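Dalluver Step Stool: Frequently Asked Questions
Last updated 12/22/25

These are the questions that come in most often about putting together, taking apart and looking after the Dalluver plastic stool. If yours isn't covered, write to Edeltraud Strobel at the parts desk and include the order number.

What comes in the box?
One seat, the legs and a folded instruction sheet. There are no screws, and you don't need glue.

How do I put the legs on?

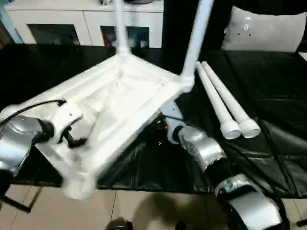
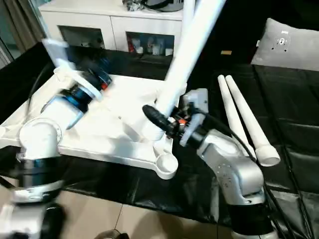

Assembly goes easiest with the seat upside down, so that the sockets face you. Push each leg in by hand, straight along the line of its socket, and turn it slightly as you press. Put the legs you haven't fitted yet side by side on the table to the right, as in both photos, and they won't roll under the frame while you work. The wide end and the narrow end are easy to tell apart when the legs lie next to each other. Don't stand the stool up until every leg is in.

Does it matter which leg goes in which corner?
No. All the legs are the same and will fit any corner.

The legs lean outward. Is that right?
Yes. The sockets are molded at an angle. If one leg leans noticeably more than the others, it isn't seated. Pull it out, check the socket for grit and push it in again.

One leg won't go all the way in. What should I do?
Cold plastic is stiff. If the box has been in a car or a garage, leave it indoors for 2 hours and try again. Don't use a metal hammer. A rubber mallet is fine, with a folded towel over the end of the leg.

What should I work on?
Any flat table. The white plastic picks up scratches and dirt from a rough surface, so cover a workbench with plastic sheeting or a blanket first.

Can I take the legs off again for storage?
Yes. Turn the stool over, hold the seat down with one hand and twist the leg back and forth as you pull. We suggest doing this no more than 12 times over the life of the stool — the fit gets looser each time.

Can I use it in the shower?
Yes, but stand it on a mat. Water collects under the seat between the ribs, so tip the stool on its side afterward and let it drain.

How do I clean it?
Warm water and dish soap. For the inside of the ribs an old toothbrush works well. Bleach turns the plastic yellow, and scouring powder dulls it.

Do the legs from the Nuvard stool fit?
No. The Nuvard legs are thinner and will work loose. Please don't pad them out with tape.

I lost a leg. Can I order just one?
Spare legs are sold singly. Seats are sold separately too, though they were out of stock for a while and only came back in April.

How long is the warranty?
It runs 3 years from the date of purchase and covers cracks in the seat and sockets. Scratches and yellowing are not covered. Claims go to Hauke Lindemann, with a photo of the crack and a copy of the receipt.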